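Jadberg Old Town

Jadberg is the old hill quarter above the river Tu, and I've been keeping this article going for the town wiki because the printed guides give it one paragraph and get the name of the gate wrong. It has 379 listed buildings, most of them houses, and a wall that runs round three sides. The fourth side is cliff.

The quarter was badly knocked about in the fighting and stood more or less shut for years afterwards. People came up on feast days to look at their own front doors and went home again. The restoration plan was signed in August 2023, and the first scaffolding went up on the Totau Gate that October — I remember it well, as the bus had to stop at the bottom and we all walked.
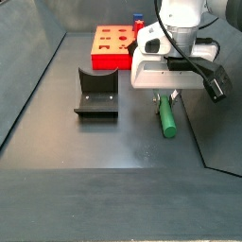
Green rod held in the gripper, work area.

The Totau Gate is the oldest part still standing. Its lower courses go back 400 years, and the upper storey was rebuilt twice, once in brick (you can see the join from the bakery side). The gate had lost its roof completely. The new one is larch shingle, split by hand in the villages upriver, and it has already gone a lovely silver on the windward side!

Behind the gate is the carpet market, a long covered street with 35 shop bays. Only a few are let so far. The rents were set low for returning families, but the water supply came late and several people gave up waiting and took places down in Istalon instead. I do hope they come back, the street is very quiet on a weekday morning.

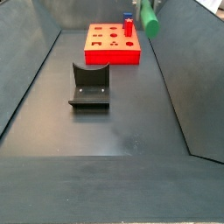 Jadberg Local History Club — Buildings and Streets Section

The music school deserves more than I can give it. Lai-ching Pan, the architect in charge, kept the courtyard as it was and put the practice rooms under the old stables, where the walls are up to a metre thick and the neighbours can't hear the trumpets. The painted ceiling in the hall was copied from photographs lent by former pupils. Some of us think the blue is too strong, and I'm one of them, but it may calm down with a few winters of stove smoke.

The bath house is less happy. The dome has been patched and the drains relaid, yet there's still an argument over whether it should be a working bath or a museum, and meanwhile it's locked. Ask at the tea house opposite if you want to look in — they keep the key on a nail by the door.
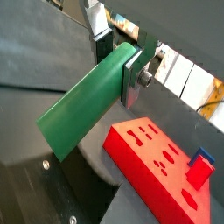 Getting there

Buses leave Istalon station for the lower car park all day in summer and less often once the snow comes. From the stop it's a steep climb by the steps, or a longer and kinder walk by the river road, which brings you in past the mill. Cars aren't allowed through the gate except for deliveries before breakfast. The cobbles are new and still rather slippery after rain, so wear something with a grip to it.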